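4.2 Versuchsaufbau und Kalibrierung

Die Erprobung erfolgte im Rahmen des studentischen Projekts Jollden, das Studierende im Wahlfach Robotik über ein Semester bearbeiten. Aufgabe der Gruppen ist es, markierte Würfel zu lokalisieren und anzufahren. Die Projektgruppe um Brunton und Achari übernahm die Kalibrierung, Lambrechts und Belhaj die Bahnplanung. Die Transformation zwischen Kamera und Roboterbasis wird aus einem gedruckten Referenzblatt mit vier Markern bestimmt, dessen Eckpunkte mit der Werkzeugspitze angefahren werden. Pro Gruppe wurden 50 Posen aufgezeichnet, insgesamt lagen nach Bereinigung 3738 Einzeldetektionen vor.
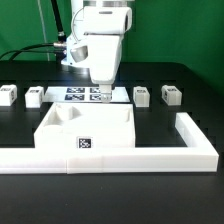 Abb. 6: Weißer Roboterarm mit der Werkzeugspitze dicht über dem Markerblatt; davor die Schale mit Marker an der Vorderseite, beiderseits des Blatts je zwei Würfel.

Warum wird die Kalibrierung vor jedem Versuchsblock wiederholt?

Weil Kamera und Markerblatt zwischen den Laborterminen nicht dauerhaft fixiert bleiben und bereits kleine Verschiebungen den Positionsfehler am Werkzeug messbar erhöhen.

Die Schätzung der Transformation erfolgt nach der Methode der kleinsten Quadrate; Ausreißer werden zuvor über den Rückprojektionsfehler verworfen. Als schwierig erwiesen sich Posen, in denen der Arm einzelne Marker teilweise verdeckt - sie gehen mit geringerem Gewicht ein. Korteleys erste Auswertung im Januar hatte diese Gewichtung noch nicht enthalten und ist daher mit den hier berichteten Werten nur eingeschränkt vergleichbar. Die Rechenzeit je Kalibrierung lag bei rund 64 Sekunden.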